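Artificial Flowers on Display Tables: Hindgate, July

Notes and pictures from the Hindgate room, where the table displays were reset in July. The page covers stem preparation, container height, placement on a white surface and cleaning. It replaces the older sheet written by Didier Aubert, which dealt mainly with silk roses and had little to say about lilies.

Stem preparation

Artificial lilies are shipped flat. The petals arrive pressed against one another and the leaves are folded up along the stem, and a bouquet put out in that state looks like a bundle of paper. Each bloom should be opened by hand before the stem goes into the container. Work from the base of the petal outward, bending the wire in a shallow curve with the thumb. A sharp bend near the tip leaves a crease in the fabric that steam does not always remove.

Blooms should be opened to different degrees. One is spread fully, and the others are left partly closed and turned to different sides. Buds are bent slightly away from the main stem. Leaves come down last and are used to cover the rim of the container and the upper part of the wire.

Steam is acceptable on polyester petals if the steamer is kept moving. It is not acceptable on coated or latex-type petals, which take a permanent sheen. If the material is unknown, test the underside of a leaf. Hoarau labels its stems by material on the outer carton but not on the stem itself, so the label should be cut off and kept in the drawer with the wire cutters.

Cutting

Wire stems are cut with side cutters, never with floral scissors. For a low container the finished length is 40 cm or less, measured from the cut end to the top of the tallest bloom. Quentin Marty prefers to fold the surplus wire back on itself inside the vase, which adds weight at the bottom and allows the stem to be reused at full length later. Both methods are in use. Folding takes up room, and seven stems is the practical limit in a low vase before the folded ends begin to push one another out.

Container

A low container is used on tables at which people stand. A tall one puts the blooms at chest height and blocks the view across the surface, and it is knocked over more often. Light colours are preferred on white tops. Dark glazed containers were tried in the spring and drew attention away from the flowers.

Ballast is 500 g of washed gravel in a sealed bag, with dry foam pressed down over it. Loose gravel should not be used. It scratches the tabletop whenever a container is emptied in place, and the scratches on the Dramudis tables have been traced to this by everyone except the person who did it.

If a container rocks, check the foam before checking the table. Foam that stands proud of the base on one side will lift the bag and shift the weight off centre.

Placement

The bouquet goes toward one end or one side of the table, with the working part of the surface left clear. The heaviest bloom should face the direction from which most people approach. At Hindgate that changes during the day, and Rosine Gilbert turns the container a little each morning before ten. Lilies tolerate this better than most flowers, having no real back.

Flat items share the surface without difficulty. Upright items of similar height do not — two things of equal height on one table read as a pair whether or not they are meant to. Keep at least a hand's width between the leaves and anything that will be picked up and put down, as leaf tips catch on sleeves and cuffs.

Pale pink on white needs some care with lighting. Under cool ceiling light the pink drops out and the petals look uniformly white from a few metres away. The green of the leaves then carries most of the arrangement, and a bouquet with too little foliage will look unfinished. Adding leaves is cheaper than changing the lamps. Grey floors help slightly, as they darken the area behind the table and give the petals an edge.

Pictures

Pale pink and white artificial flowers on the white tabletop, with the rest of the room behind.

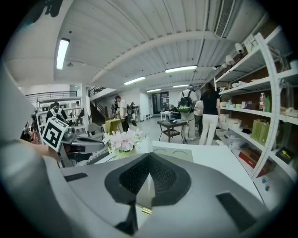 Low arrangement, set to the left of the flat piece with the two round shapes. 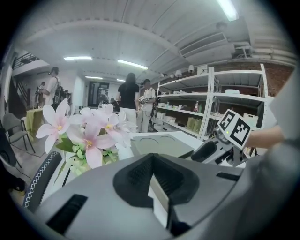 Cleaning is done in place where possible. A soft brush is used first, from the centre of each bloom outward, and then a barely damp microfibre cloth on the leaves. Compressed air was abandoned after it moved the dust from the flowers to the shelves. Yellow centres are brushed only. On most makes they are flocked, and the flocking transfers to a damp cloth and then to the next petal, where it stays.

Containers are lifted, not slid. Felt pads are fitted under the base and replaced when they harden. Ziltico sells a pad with an adhesive that releases cleanly from glazed ware but leaves a residue on plastic. For plastic, use the thinner ones in the blue tin.

Fading is the usual reason for withdrawing a stem. The log kept by Bastien Lefèvre gives almost 1,000 hours of window light before pink petals show a visible difference beside an unused stem of the same batch. Stems kept away from windows have gone well past that figure. White petals do not fade in the same way but turn slightly cream, and it is better to replace the whites in a bouquet together. A single new white bloom among old ones is more noticeable than five old ones.

Storage is upright in a tall bin with a loose cotton cover. Do not return opened stems to the shipping carton, as the petals will crease along new lines and the work of opening them has to be repeated. Buds may be wrapped in tissue.

Spare stems, dry foam and gravel bags are on the lower shelf of the supply cupboard. Corrections to these notes go to Gumaro Quezada, preferably in writing. The section on orchids is still to be added and will need its own ballast weights, the stems being considerably more top-heavy.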